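3.2 Cups and containers

Drinking vessels are hard to group by shape alone, so we kept the set small and mixed. It included a tall translucent purple cup and a red one, along with wider, darker vessels. Naming followed the list drawn up by Brabec and Coşkun — 128 entries, of which we used only the kitchen section. Surface finish was recorded separately from color.
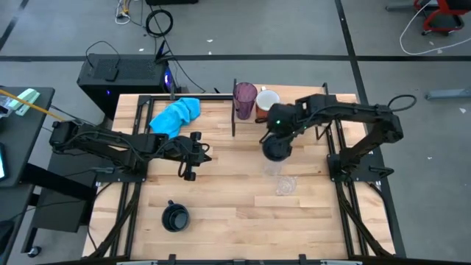
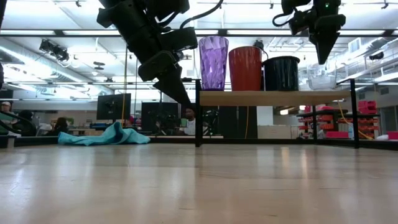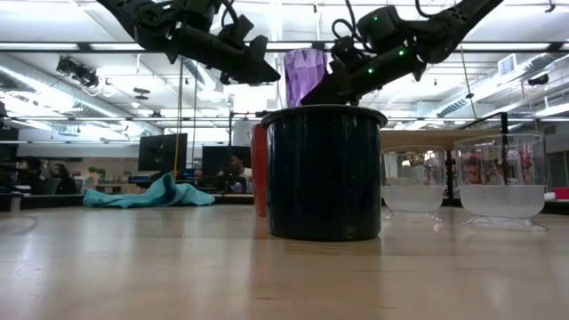
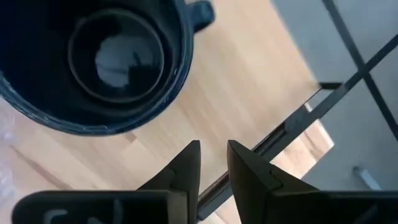 Figure 2. Cups and other containers on and above a light wooden surface.

3.3 Labeling

Gautam and Dvořáček labeled each item by material, color and rim shape. Disagreements went to Gökçe.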